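**Hosodach – Sécurité des systèmes** · 21 septembre 2019

1/4 Hosodach informe ses partenaires de la suspension du module Listano. Une fermeture non commandée de la main droite a été relevée lors des essais en simulation.

2/4 Le défaut est apparu 8 fois sur 260 cycles. Il provient d'une consigne de repos périmée, renvoyée par le contrôleur après un arrêt d'urgence. Aucun matériel physique n'est concerné.

3/4 Le correctif est examiné par Áine Madigan, responsable de la sûreté, et par la société Zwahlen. 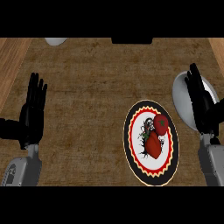 4/4 La reprise après arrêt demeure soumise à validation. Toute séquence doit désormais débuter les deux mains ouvertes, doigts vers le haut, sans contact avec la tomate ni avec l'assiette. Le module reste suspendu jusqu'à nouvel avis.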